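Notes from the Annual General Meeting
Posted by Heather MacRitchie in Association News
December 29, 2019

The Soltside Solar Installers Association held its annual general meeting in November at the Amaral Conference Center. I set down my own record of the day on this page, as I have done for each meeting since I joined the association. 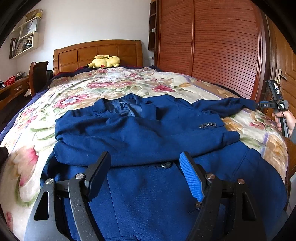
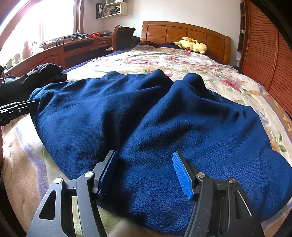
The meeting was called to order by the outgoing president, who thanked the members for their patience during a year of changes to the permit rules. Officers are expected to attend in formal dress, and a navy jacket of the kind laid out on the bed remains the usual choice for those seated at the head table. The minutes of the previous meeting were read and adopted with one correction to the spelling of a member firm.

The annual report followed. Member firms completed 633 residential installations during the year and carried out 1121 service visits. The report noted that most service visits concerned inverter faults and shading from trees that had grown since the original survey. Members were reminded that a shading survey should be repeated before any warranty claim is filed.

A longer discussion took place on the apprentice program. Arkano, which has hosted the classroom portion for the past two years, confirmed that it will do so again. Nine apprentices are enrolled at present. Several members asked that roof safety training be moved to the first month of the course - a change I have supported for some time - and the motion passed with 52 votes in favor.

The representative of Imano presented a proposal for shared storage of battery units. Questions were raised on fire code and on insurance, and the matter was referred to the technical group for further study. A written reply is expected before the spring session.

Elections were held in the afternoon. I was returned as secretary and am grateful to the members for their confidence. The new president spoke briefly on the need for a common position on net metering before the county hearings begin. Members who wish to submit comments on the draft position may send them to the association office in writing, with the name of their firm and their license number.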